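Skeltness Stair and Corridor Refurbishment
Progress report to the Tevel building fund
Prepared by Dorota Krawczyk, project lead
Monday, April 14, 2025
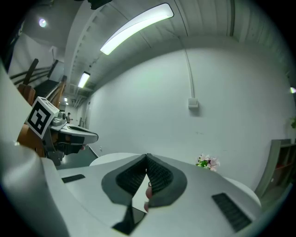

Work on the ground-floor corridor and the main stair continued through the reporting period under the second grant installment. The scope is unchanged from the approved application: repair of the stair treads and side panels, refixing of the handrail, replacement of corridor lighting circuits, and redecoration. The stair was assessed first, as all other work on the upper floor depends on it for access. The wooden steps and side panels keep their warm orange-brown tone, and the black metal handrail with its parallel horizontal bars stays as the guard on the slope. Both were listed in the application as items to be retained, and the fund's surveyor, Henryk Marciniak, has confirmed in writing that retention remains acceptable.

1. Stair

The tread survey was completed by Ryszard Michalski. Each tread was loaded at the center and at both ends, and deflection was recorded against the limit set in the specification. Two treads exceeded the limit. Both were lifted, the bearing surfaces were cleaned back, and new glue blocks were fitted from below. Retest values were inside the limit at all points.

Creaking was reported by building users on several other treads. No structural cause was found. The joints between tread and riser were injected with adhesive and screwed from the underside where access allowed. Where access did not allow, the joint was left and has been noted for the maintenance log.

The surface finish was tested with three products on an offcut supplied by Domański, the joinery contractor. The matte hard-wax oil gave the closest match to the existing color after curing. The water-based lacquer dried too pale. The third product was rejected on slip resistance. An order for the oil has been placed and the full stair will be coated in two halves, left and right, so that one side can be walked on at all times.

2. Handrail

The fixings of the posts were checked for torque. Loose fixings were found mainly in the upper part of the run. These have been replaced with a longer screw of the same head pattern. Filler was used on the old holes where the timber had crushed.

The height of the rail meets the requirement for the current use of the building. The spacing between bars was queried by Leokadia Jasińska on behalf of the family program, which brings young children up the stair on a regular basis. Horizontal bars can be climbed. The present rule does not require a change to an existing guard, but the point is reasonable and a clear infill panel on the stair side has been priced as an option. The price is 1266 per flight before tax, including brackets. No money for it is included in the present budget. A decision is requested under section 6.

3. Corridor

Electrical work in the corridor is behind schedule. The original drawings showed a single lighting circuit. On opening up the ceiling void, the electrician found two, one of which also feeds the outlets in the storeroom. The circuits have been separated and labeled at the panel. The additional labor took 19 hours and was charged to contingency.

Wall preparation is complete on the stair side. On the opposite side, the plaster is sound but has hairline cracking above the door heads. The cracks will be raked out, filled and taped before painting. Paint samples are held in the site office. The color has not been selected.

Floor protection was laid before work began and has been replaced once. The first type, a corrugated board, lifted at the joints and was a trip hazard. The replacement is a heavier fiber sheet, taped on all edges. No damage to the floor finish has been found during weekly checks.

4. Access and use during the works

The building has stayed open. Noisy work has been limited to mornings by agreement with the tenants. The stair was closed for 24 hours in total, split between two periods, for adhesive curing. Notice was posted at the entrance and sent to tenants by email. One tenant, Kostik, asked for more warning before the second closure, and the notice period has been extended to five working days.

People using the corridor are asked to keep bags and equipment off the lower steps. This was not observed consistently in the first weeks. Hooks have now been fitted near the entrance and the situation is better.

5. Budget

Spending on joinery is slightly under the forecast. Spending on electrical work is over, for the reason given in section 3. The difference is covered by contingency, of which around half remains. No transfer between budget lines is requested at this stage.

Invoices from Domański have been received up to the end of the tread repairs. The invoice for finishing products is outstanding. Zuzanna Zawadzka has reconciled all payments to date against bank statements, and the ledger extract is attached as Annex A.

6. Decisions requested from the fund

Infill panel to handrail. Please confirm whether the fund would consider a supplementary request. If not, the option will be dropped and the guard will remain as it is.

Completion date. An extension to the end of June is requested for the corridor work only. The stair will be finished within the original period.

Final inspection. Please propose a date. Mr. Marciniak has asked to see the underside of the repaired treads before the closing boards go back on, so a short interim visit will also be needed.

7. Work planned for the next period

Coating of the stair, left half, followed by the right half.
Installation of new corridor light fittings and testing of both circuits.
Crack repair and first coat of paint to the corridor walls.
Touch-up of the black finish on the handrail where tools have marked it.
Removal of floor protection after the final coat of paint.

Annex A: Ledger extract
Annex B: Tread survey results
Annex C: Quotation for infill panel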